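Search this site Search

Open Day at Stendach, Salem

Stendach opened its Salem workshop to visitors in February, from early afternoon until 5. I went with Mwanaisha Ogola, who teaches shop class and wanted ideas for her own benches. Parking was on the street. Signing in took a few minutes, and we were given a map that left out the second staircase.

The first stop was Room 607, where the topic was small electrical enclosures. The gray box on the white table would fit in one hand. Most of the talk was about opening and closing boxes of this kind without losing screws or stripping them. The tables are plain and white, set one against the other, with the work on the near one and other things kept on the far one.

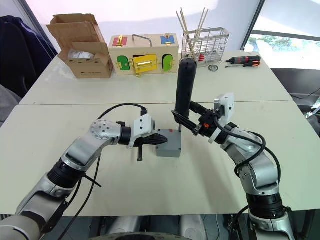 The box and its lid

The speaker spent a long time on lids. Her advice was to start every corner screw by hand, then go around again and tighten them in diagonal pairs. She keeps the torque setting low on plastic. Mwanaisha asked about terminal blocks, and the answer was to lay them out before the lid comes off, well away from the place where the screwdriver goes down.

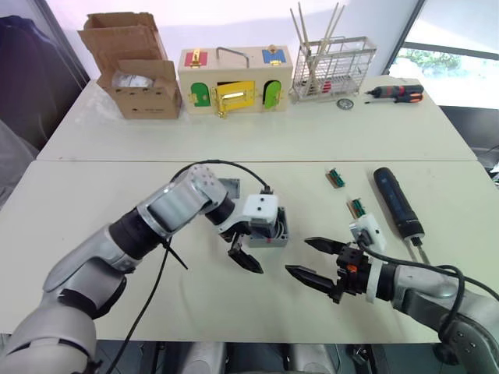
Junction box open on the near table, with the screwdriver and two small connectors to the right.

There was also a wooden latch box on the far table, with small colored doors, a hasp and a sliding bolt. Mwanaisha would like one for the younger students. We asked where to buy one and were pointed to the Orkar catalog on the front desk, but I could not find it listed there.

The room holds roughly 60 people and was about half full. Sound was poor toward the back. The question period ran over, so we missed the start of the Clestier talk on cable glands upstairs.

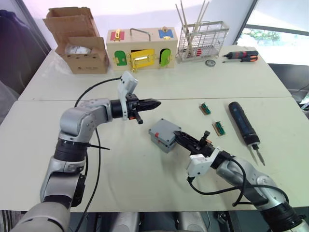 The small gray enclosure with its lid on, screws at the corners.

Coffee was in the hallway and cost nothing. The printed handout covers the same steps as the talk, with a page on screw sizes at the back. Mwanaisha took two copies. We left a little before closing and walked back to the car.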